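**Motby Household Robotics – handling code, posted in parts**

**1/6** The revised handling code for domestic tabletop work applies from December. It covers any arm operating over furniture in a lived-in room. The principal points are set out in this thread.

**2/6** Open vessels come first in the risk listing. A mug holding liquid or a jar without its lid is to be recorded before the arm is enabled, and nothing may be carried over it.

**3/6** Cloths are to be treated as covers. Where a cloth lies partly over a container, the operator logs both items and lifts the cloth on its own, at the lowest speed setting. Medicine bottles are moved only with the written consent of the household.

A crowded table is the normal case under the code, and sites should not tidy before a session:

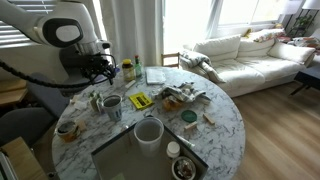 **4/6** Cables. Slack at the gripper must stay clear of the table top throughout the full reach. Kamran Kiani's note on cable loops remains in force – please read it alongside section 2.

**5/6** Records. The trial log held 2,917 entries at closing, of which 34 were returned for want of an item list. Returned entries may be resubmitted once.

**6/6** Comments on the draft should be sent to Areeba Zaidi. Sites using the Darero checklist may continue with it until the new form is issued.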